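# Chapter 5: Buying a robot that puts things away

Draft for the July print, Y. Kyei. Read with the Hovix kit sheet open next to you if you have it. If not, manage.

Up to now: arms on benches. Fixed base, known table, parts turning up in the same spot. This chapter is the other sort. Whole-body machine, ordinary furniture, and a supplier who would like your money. Cupboard work, mostly. 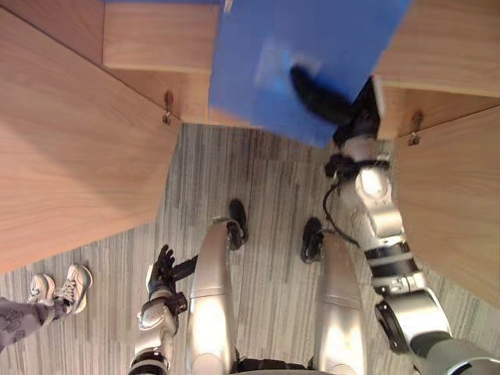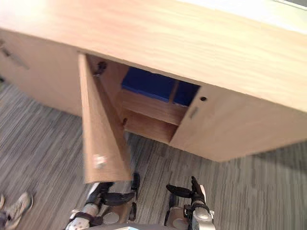
Storage tasks get sold as one job and priced as one job. They are a string of small ones and each can go wrong on its own. Find the cupboard. Get the door open. Hold the item. Get it past the door and onto the shelf. Let go. Close up. A supplier's sheet will say "cabinet stow" and leave it at that, so the first skill in this chapter is pulling the string apart again. Take the door. In the second picture it hangs open right over the floor where the hands have to work, its bottom corner close to the fingers of the left one, and the blue items are up in the top half of the compartment with the shelf below them. A low cupboard like that asks for reach under the lid and past the door at the same time. Ask about that before you ask about speed. Most buyers ask about speed.

## What you should get from this chapter

- read a service offer for a mobile or humanoid robot and find what is missing
- split a stowing job into steps you can price and test
- tell a hand question from an arm question from a floor question
- write an acceptance test a supplier can't wriggle out of

You will need Chapter 2 (grippers) and the bit of Chapter 4 on reach. Skip the maths boxes first time through, come back after.

## 5.1 The offer on the table

We use one offer all the way through. Hovix sells a stowing service under the name Wuna. Humanoid on hire, set-up included, support by phone. Main rival is Plullard, who sell a kit outright and leave you to it. Penrose is the customer: a small firm that lends out display boards and boxed sets to schools and wants them back in low cupboards at the end of the day.

Offer in short:

| Item | Hovix (Wuna) | Plullard |
|---|---|---|
| How sold | hire, by the month | outright |
| Set-up | 5 days on site | none, manual supplied |
| Support | phone, office hours | email |
| Trial runs included | 40 | 16 |
| Hands | two, multi-fingered | buyer picks |
| Training on your own items | included | extra |

Look at the row for trial runs. Forty sounds generous. Forty of what though? The Wuna sheet doesn't say if a run means one item stowed or one cupboard filled. Penrose asked, got told "one complete cycle", asked again. Second answer was one item, door already open. Very different offer. Put that in your notes, it comes back in 5.4.

My view, for what it is worth, is that the Hovix offer is the better one for a buyer with no engineer. Set-up alone is worth the hire. Plullard's kit is cheaper over two years and a pain for the first six months. If you have somebody on staff who likes that sort of thing, go the other way.

## 5.2 Hands first

Flat things are awkward. A box has sides to squeeze. A panel has an edge, and where you take the edge decides everything that comes next. In the first picture the right hand has the blue panel by its lower right edge with most of the panel standing out past the fingers, and the left hand is empty. One-handed grip near a corner. Quick to do, leaves the other hand spare for a door or for steadying. The price is turning force at the wrist: the further the middle of the panel from the grip, the harder the fingers have to press to stop it swinging.

So questions for the supplier, about hands:

1. What is the widest flat item held by one edge, one hand?
2. Does the second hand join in, and who decides when?
3. What do the fingers do to a soft or printed surface after a lot of grips?
4. Can a finger be swapped on site?

Hovix answered 1 and 4 properly. For 2 they said "automatically", which is not an answer. On 3 they offered to find out. Fair enough, I'd sooner have that than a guess.

## 5.3 Arms, doors and the floor

Reach figures on a sheet are measured with nothing in the way. Furniture is in the way. Side panels, a door at a bad angle, the underside of a top. When you measure your own site, measure it with the doors open, all of them, and then one at a time. Penrose measured with them shut and had to do the lot again.

Fittings matter too. A round knob, a slot handle and a keyhole want different fingers or at least different moves. List every fitting on every door. Send photos. If a supplier quotes without asking what your handles are like, ring them up.

Then the floor. Carpet is not one thing. Short, flat, striped office stuff is mostly fine to stand on but patterns can bother some camera systems, and a thick pile can bother the feet. Ask for a trial on your carpet. Not a similar one.

And people. Somebody will be standing near the machine for the first weeks, whatever the brochure says. Work out where they stand, who has the stop button and how far away they are from it. Write it down before set-up day. Section 5.6 has the form.

## 5.4 A first go at the numbers

Penrose has 158 items to put back on a full day. Keep it simple:

- with Hovix's second meaning (one item, door already open) the included runs cover 40 items, so a full day takes the lot and leaves 118 items untested
- with the first meaning nobody can say until "cycle" is pinned down
- Plullard's 16, counted the same way, leave 142

Neither is enough to accept a service on. Both are enough to reject one. Hold on to that difference, students mix the two up every year and it costs marks.

**Before you read on.** Pick a cupboard you use at home or at work. Write out the steps for putting one flat item in it, starting with your hand at your side. Mark each step H (hand), A (arm), or F (floor and body). Some get two letters. Keep the sheet, you will price it in 5.5 and then rewrite teh Wuna test clause with it.

## 5.5 Pricing the steps

Start with the step most likely to fail, even if it comes late in the job. For Penrose that was the door. Hovix had it down as customer's responsibility, in small type on page two, so the hire price was for a robot plus a person to open cupboards. Yours may be there as well. Go and look at the exclusions first, then put a cost against every letter on your sheet, the customer's steps included, in minutes of somebody's wages.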